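The pretend fruit bowl, and why it took me a whole evening

I've been promising a post about the fruit for ages, so let me get on with it. Regulars will know that I'm putting together a play kitchen corner for when the little ones come round, and that I've been doing it on the cheap. The cooker is a bedside cabinet from the tip shop in Zevthorpe (painted twice, the first green was horrible) and the sink is a mixing bowl dropped into a hole I cut rather badly. What was missing was food. You can't cook with nothing, although I'm told imagination exists!

So I went a bit mad in the Economou shop on Fistbridge high street, which has a whole wall of this sort of thing at the back, past the lampshades. I came home with an apple, a peach, a banana and half an avocado, plus a wicker basket to keep it all in. The grey see-through cup was already in the cupboard. I spread everything out on the white table to see how it looked together, and I have to say I was pleased.

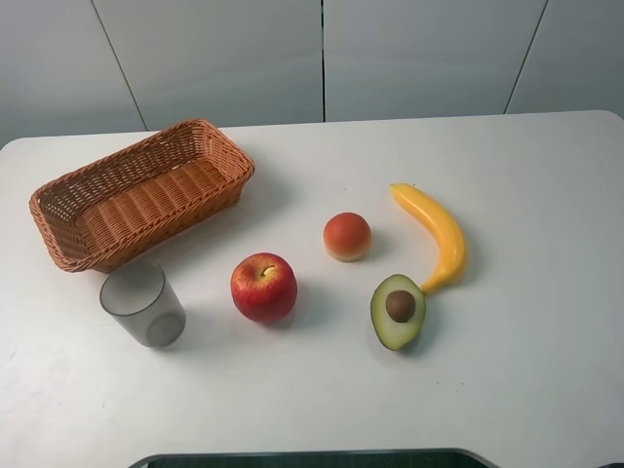

Zisby wrote in the comments last time that plastic fruit is a waste of money, and that her two were happier with real satsumas and a wooden spoon, which they could then eat (the satsumas, she meant). Fair point, and I did think about it. But we had real fruit in the old play shop and I found a pear behind the radiator in September that I still can't talk about. Plastic it is.

Now, the basket. I dithered over this far more than a grown woman should. There was a round one with a handle, very Little Red Riding Hood, and there was this low rectangular one with the braided rim. The round one was prettier. The trouble with a round one on a small shelf is all the wasted space at the corners, and the handle would have banged on the shelf above every single time. The low one slides in, and small hands can reach right to the bottom of it without tipping the lot over. It was 7 pounds as well, and the other was nearly double.

I had a go at working out what order things should go in. Apple first, I decided, tucked into the back corner, as it's the one most likely to go rolling off under the sofa.

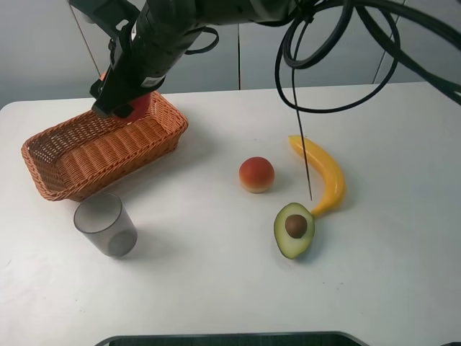

After that the peach, which is only small and fits in anywhere, then the avocado, and the banana on top where it can hang over the side a bit if it wants to. I know it'll all be tipped out on the rug within a minute. I still like to have a system! My mum kept her real fruit bowl the same way, with the bananas always on top so they wouldn't get squashed, and I suppose it's gone in.

Let me say something about colours, having stood in front of that wall for so long. Some of the fruit was really dreadful, grapes the purple of a cheap felt tip and a lemon that looked radioactive. The apple is lovely though, red with bits of yellow coming through, and the peach has a proper blush on it. The banana is very, very yellow. Not a brown spot on it and there never will be, which is more than I can say for the ones in my kitchen.

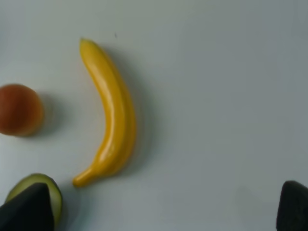
I did look for a green banana to go with it and they don't seem to make one. If anybody has seen one, do let me know. I'd also like an onion, a couple of eggs and one of those loaves you can pull apart and stick back together. No more fruit for now, or I'll need a second basket and then a second shelf, and you can see where that ends.

Washing: warm water, a drop of washing-up liquid, a soft cloth, and dry it before it goes back in the wicker. I wouldn't put the basket in water at all. A dry pastry brush gets the crumbs out of the weave.

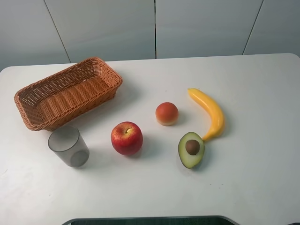

Page last updated: September

I've been asked about the cup since I first put this up. It's for juice, meaning pretend juice, and it's going to live beside the basket on the shelf. I did consider a proper toy beaker with a straw but we have enough cups in this house to open a café.

Next job is the curtain under the sink. I've got 50 centimetres of gingham left over from the caravan cushions and I think it'll just stretch if I don't bother with a hem.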